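Workshop notebook - guesthouse project, February, 7:40 a.m.

Back from the Sauerland trip and my head is full! We stayed at the Kinow, which has 13 rooms in an old mill, and it's the best small lodge I've seen in ages. Breakfast room is tiny but the light in there is wonderful, and they let me measure everything (window seats are 15 inches deep, noted for our plan).

Things to steal: the boot bench by the back door, with slats so the snow melt drips through. Reading lamps you can reach without sitting up. A walking map in each room, drawn by hand, with the 3 loops marked by how muddy they get.

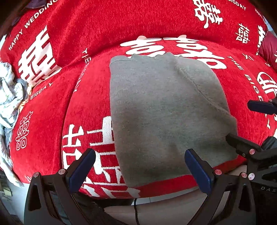 The other place, Stirka, was fancier and I liked it less, though the sauna hut is gorgeous - over 300 yards from the main house, down through the trees, and you hear the stream the whole way. Would love to try a path like that at Jananetti, maybe with low lights.

To do: redraw the Jananetti entry with a boot bench. Ask Kinow who built theirs. Check if the upstairs landing can take a window seat (I think it can, the pipe runs left of it). Lamp samples are still on the top shelf, please don't move them.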